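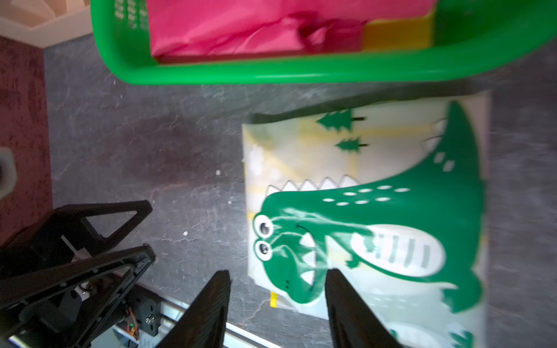
Photo: Berenice Medrano / Dreswood Residence Services

Section 18. Sorting and Setting Up a Playroom Basket

18.1 Purpose

This section applies to all family units in the Dreswood residence and to the shared playroom on the ground floor. It explains how to set up a plastic basket for soft goods and small play items, how to deal with packaged items found on the floor, and how to return the room to its standard condition at the end of the day. It replaces the April edition of the same section.

Staff and residents should read the whole section before starting. Units with fitted closets should also consult Section 21, Closet Rails and Shelves.

18.2 What you need

One plastic basket with vented walls and a rounded rim. Green is the standard color for mixed household items.
One flat bin or tray for items still in their original wrapping.
A soft broom and dustpan.
A damp cloth and mild dish soap.
Blank labels and a permanent marker.

Replacement baskets are kept in Storeroom 100. Ask for the Zirkulus open basket, stock number 856. The Westen basket has solid walls and is reserved for dry toys; it must not be used for clothing or bedding.

18.3 Placing the basket

1. Choose a spot against a wall, away from the swing of the door and at least one full step from any heater.

2. Sweep the floor before setting the basket down. Small white specks of paper, foam or lint show up clearly on the dark gray flooring and tend to collect along the foot of the wall.

3. Check the rim with your hand. A rim that is split or has a sharp edge must be taken out of use the same day.

4. Set the basket flat on the floor. Make sure the vent slots are not pressed against a curtain or covered by furniture.

5. Write the unit number on a label and attach it to the outside of the basket, below the rim.

Note: Do not stack baskets while they contain items. Empty baskets may be stacked up to four high in the storeroom only.

18.4 Sorting fabric items

1. Take all fabric out of the basket, including anything crumpled at the bottom. A large, bright piece, such as the pink one in the photo, can easily hide smaller things underneath it.

2. Shake each piece out over the floor and check any pockets or folds.

3. Feel the fabric. Anything damp goes straight to the laundry room or onto a drying rack. It does not go back into the basket.

4. Fold clean pieces once and lay them flat. Soiled pieces are moved to the laundry bag in the unit.

5. Remove any hard or flat-edged object that has been mixed in with the fabric and place it on the shelf where it belongs. If you do not know where it belongs, put it in the tray and note it on the room sheet.

CAUTION: Never send a basket to the laundry room without checking it by hand. Hard plastic items left among fabric can damage the drum of the Chiriac washers and may melt in the dryer.

18.5 Packaged items on the floor

Flat packages with a smooth wrapping, such as the white one with the green dinosaur, are a slipping hazard when left on a hard floor. They are also easy to miss when carrying a full basket. Pick them up first, before any other sorting is done.

1. Lift the package by two opposite edges. Do not drag it across the floor, as grit can tear thin wrapping.

2. Look at both sides for a label or tag. Leave any tag attached until the item has been entered on the room sheet.

3. Check whether the wrapping is closed. If it is closed, wipe it with the damp cloth, dry it, and place it in the tray with the printed side up.

4. If the wrapping is open or torn, take the contents out, throw the wrapping away, and sort the contents as fabric (18.4) or as a play item (18.6).

5. Do not put wrapped packages in the basket with loose fabric. The plastic holds moisture against the cloth, and the package will bend under the weight.

WARNING: Plastic wrapping is a suffocation hazard for babies and small children. Put it in a lidded trash can as soon as it has been removed. Do not leave it in the basket, the tray or an open wastebasket, even for a short time.

18.6 Play items

1. Wipe hard toys with the damp cloth and let them dry on the shelf.

2. Keep toys with small parts in a closed box above the reach of children under three.

3. Place larger toys on the bottom shelf. The basket may be used for soft toys only when it holds no clothing.

18.7 End-of-day check

Complete these steps before turning off the lights.

1. The floor is clear from wall to wall. Nothing is left between the basket and the wall.

2. The contents of the basket sit below the rim.

3. The tray holds wrapped items only, in a single layer.

4. No loose wrapping, tags or cords remain on the floor.

5. The room sheet is signed.

In the shared playroom, the last adult to leave is responsible for this check — including on days when the room has been used by an outside group.

18.8 Cleaning the basket

Wash the basket once a month, or sooner if it has held wet or soiled items. Use warm water and mild dish soap, and push the cloth through each vent slot. Rinse, turn the basket upside down, and allow it to dry completely before refilling it. Do not use bleach or scouring powder on colored plastic. Hot water from the utility sink can warp the walls; test the temperature by hand first.

18.9 Unclaimed items

Items entered on the room sheet are held in the tray for one week and then moved to the front office. Residents may claim them during office hours by giving the unit number and a short description. Packages in closed wrapping are held for a further two weeks.

18.10 Questions and replacement parts

Questions about this section should be directed to Berenice Medrano, Residence Services, extension 1521. Requests for baskets, trays and labels must be made on the supply form at the front office. Please write the stock number on the form.

Section last revised: Thu 9 July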